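Gullano Home Cooking Circle
Minutes of the meeting of 22 Feb 2023

Present: Salvador Figueiredo (chair), Fernanda Mota, Ifeanyi Amadi, Rui Figueiredo, Velimir Krasniqi (minutes). The meeting was opened at the Morais tea room.

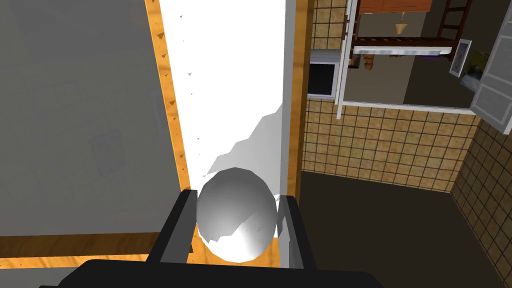

Page last changed: 22 February, by V. Krasniqi

1. Recipe booklet
Fernanda has typed all the soups and half of the breads. Two bean soups are nearly the same and the group decided to print only the one from Rui's grandmother. Ifeanyi asked that every recipe gives the oven heat in both scales. Agreed. The printer Grutemier offers 200 copies for $609, stapled. Salvador will ask for the price with a spiral, as a stapled book does not stay open on the counter.

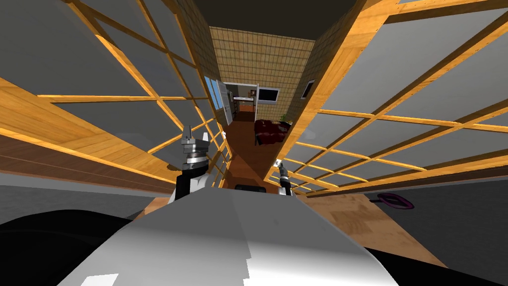 2. Cupboard for the old cookbooks
Rui has now brought the books from the Prellik house, and they are still in boxes. He wants a closed cupboard against dust – open shelves were tried before and the paper became yellow. Fernanda asked for small whitish handles, like the one on the right-hand door that the arm is reaching for, and Rui wrote this down. Wood or painted is not decided.

3. Bread evening
Sourdough was proposed again. Velimir reminded that the last dough was too wet, so this time 1,000 grams of flour per bowl, weighed and not by cups. First rise roughly 90 minutes. Ifeanyi brings the starter.

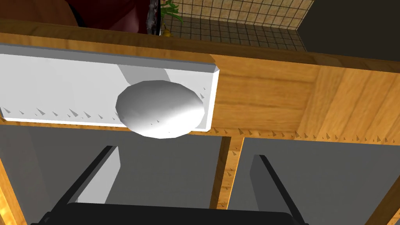

4. Other matters
The jam exchange stays in August. Labels must say the fruit and the month of cooking. Salvador still has two large pots of Fernanda and will return them.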